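Does ketchup need to go in the fridge after opening?

We moved to Dustdale in September and the new fridge is small. My roommate says ketchup can live in the cupboard. I grew up with it in the fridge door. The label only says "best if refrigerated." We go through a bottle every 2 months or so. Does it matter?

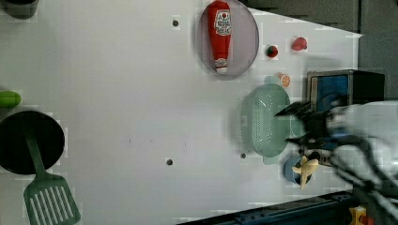

The kitchen gets pretty warm in the afternoon, if that makes a difference. Same question for mustard, I guess.

Posted by lowshelf

Ruben Hoekstra
It won't make you sick if you leave it out for a while. Ketchup has a lot of vinegar, sugar and salt in it. What changes is the taste and color — it goes darker and a bit flat. I'd say one month in a cupboard, longer in the fridge. With a warm kitchen and a bottle that lasts you two months, I'd use the fridge.
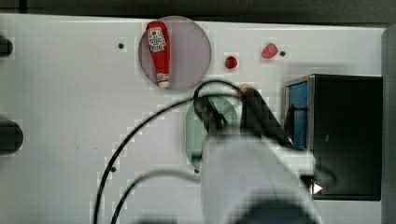 Thin ketchup is a separate problem. The watery part separates when the bottle sits, and cold doesn't stop that. If you have a squeeze bottle, keep it with the cap pointing down and shake it before you use it. Wipe the cap too, that's where the dried stuff builds up. Mustard is the same deal, fridge if you want it to stay sharp.

Clonach60
cupboard. diners leave it on the table all day and nobody dies

prinsfan
Diners empty a bottle a lot faster than you do though. Fridge door.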